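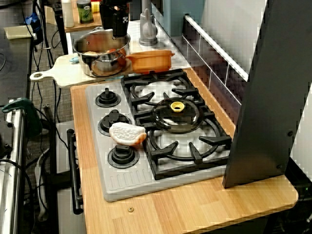
A clear lid with a yellow knob, set down on the front burner of a play stove.

Soup for the Whole House
On pretend cooking, real onions, and what small children pick up while we think they are only underfoot

My first restaurant was under my grandmother's dining table, and it served one dish, which was soup. It was made of buttons. You could have it hot or you could have it very hot, and if you were my uncle Mulugeta Tesfamariam you could have it with salt, which meant I shook my empty fist over the bowl until he said stop. He never said stop when I expected him to. He would let me go on and on, looking solemnly at the ceiling, and then he'd take a long noisy sip and tell me it needed more.

I've been thinking about that soup since November, when I spent a few mornings at Hamdia Tamiru's house in Skullel, a tall yellow place at 1608 Woldegiorgis Street with a porch full of boots. Hamdia has looked after other people's children there for 13 years, after a long stretch cooking in a hospital kitchen, and I had gone to ask her about lunch. I'd heard from a neighbor that the children in her care ate beets and lentils and even cabbage without a fuss, and as the parent of a boy who was living at the time on buttered noodles, I wanted to know her secret. (I brought a notebook. I was very serious about it.)

She didn't think there was one. What she did think, and told me at some length while she peeled carrots, was that people worry too much about what goes into a child's mouth and not enough about what goes through a child's hands. Her own mother sold bread in Ralska and had the girls patting dough before they could see over the table. Hamdia couldn't have told you what yeast did until she was grown, but she knew from the time she was six what dough felt like when it was ready.

So the children at her house get jobs. They tear lettuce and rinse beans, and the older ones are trusted with a butter knife and a banana. And when the real cooking moves to the real stove, where little arms aren't welcome, they turn around and cook on their own, on the low shelf by the window, with whatever pans happen to be out.

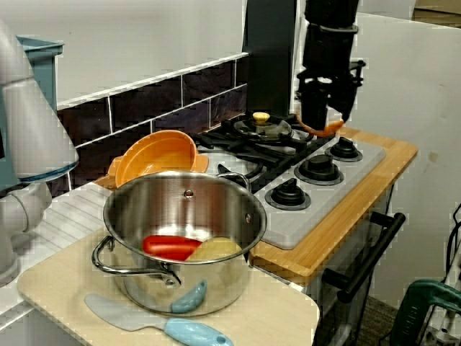 I sat on the floor for a good part of one of those mornings, which my knees remember better than I'd like, and what struck me was how much of it was manners. A girl of five told me to wait because it was hot. She blew on an empty spoon before she handed it to me. She asked if I was allergic to anything, and when I said no she seemed a little let down, so I said strawberries, and she took them all out again, one by one, though there had never been any in there to begin with. I don't remember anyone asking me to be that careful at her age, but then I don't remember learning to say "watch out, hot pan behind you" either, and I say it every night of my life.

Hamdia hears her own voice coming back at her all day long. There is a sigh she makes when she tastes something and it isn't right, a short one through the nose, and she had no idea she made it until three children were doing it over a bowl of blocks. She laughed so hard telling me this that she had to put the peeler down. Then she told me that the sigh was her mother's too, and she was quiet for a bit, and we did the rest of the carrots.
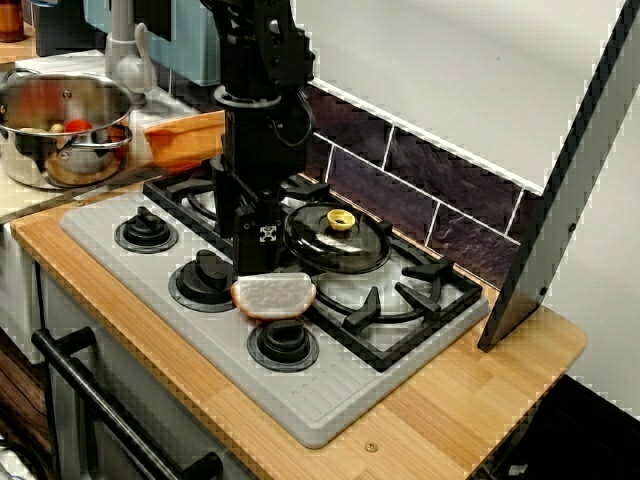 A lid on the burner and the knobs within reach: a toy cooktop.

You don't need much to get this going at home, and I say so as someone who spent an evening looking at play kitchens that cost more than my first car. A low shelf will do it. A cardboard box turned on its side did very well for my sister and me, with jar lids for burners and a saucepan that had lost its handle. What seems to matter more is being near the real thing while it's going on, close enough to smell the onions, and having a grown-up who'll accept a bowl of nothing and eat it properly.

My son has been rinsing the beans since I got home. He has not eaten one yet, though he did lick one, and he called his grandparents in Nandach to report it. Last night he made me a soup out of two socks and a wooden spoon. I told him it needed salt, and he shook his fist over it for a very long time, watching my face.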